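ネジのいらない組み立て、は本当に楽なのか

2023年5月3日

「差し込むだけ」という言葉を、私はあまり信用していない。棚でも机でも、差し込むだけで済んだためしがないからだ。きついか、ゆるいか、向きが違うか、たいていそのどれかになる。最後は木づちを探して押し入れを引っかき回すことになる。

3月にBrolsteadの小物棚を買ったときもそうだった。ネジ不要、工具不要、重さは466グラム。箱にはそう書いてあったのに、説明書は9ページもあった。差し込むだけのものに9ページである。しかも半分は「奥まで差し込んでください」の言い換えだった。奥まで入っているかどうかが見てわからないのが問題なのに、そこには一言も触れていない。棚は今も玄関にあるが、鍵を置くたびに少し首を振る。

そんなことをぶつぶつ言っていたら、Hefin Goughに「受け口の形を見ないで文句を言うな」と叱られた。柱より先に台を見ろ、という話らしい。腹は立ったが、一理あるかもしれないと思って、それから柱を立てる台が目に入ると、つい足元ばかり見るようになった。 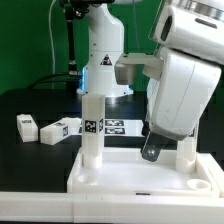 縁の立ち上がった白い台と、丸い受け口に立つ柱。

柱は左が高く、右が低い。気になるのは左のほうで、四角い柱なのに、根元は筒形の受け口に収まっている。角のあるものを丸いもので受けるというのは、どうなのだろう。中に四角い穴が切ってあるのか、柱の下だけ丸くしてあるのか、そこまではわからない。前者なら向きが決まるし、後者なら下手をするとくるくる回る。面に白黒の四角い模様が付いている柱なのだから、正面がどちらか決まらないのは困ると思うのだが。

空いている受け口が2つとも同じ形でないのも、私にはひっかかる。片方は浅いくぼみで、もう片方は輪のように縁が盛り上がっている。浅いほうに背の高いものを立てろと言われたら、私は断る。小物棚で学んだことがあるとすれば、浅い穴に長い柱は禁物だということくらいだ。ひじが当たれば終わりである。

盛り上がった縁のほうは、少し見直した。縁の高さがあれば、そのぶん柱を横から支えられるはずだ。それでも、はめ合いがゆるければ結局は傾くだろうし、きつければ今度は抜けなくなる。抜くときのことを書いた説明書を、私はまだ読んだことがない。うちの9ページにもなかった。

Hefinは「ほら、台で決まるだろう」と得意そうだったが、私はまだ納得していない。形がよくても、何度も抜き差しすれば穴は広がるのではないか。売り場で一度すっと入るのと、家で2年使ってもすっと入るのとは別の話だ。箱に書くなら、そっちを書いてほしい。

ちなみに玄関の棚は、昨晩また右の柱が浮いていた。紙を細く折って穴に挟んだら、とりあえず止まった。工具不要というのは、まあ、嘘ではない。紙はいるけれど。次はDratariの突っ張り式を見に行くつもりだが、「突っ張るだけ」と書いてあるので、今からあまり期待していない。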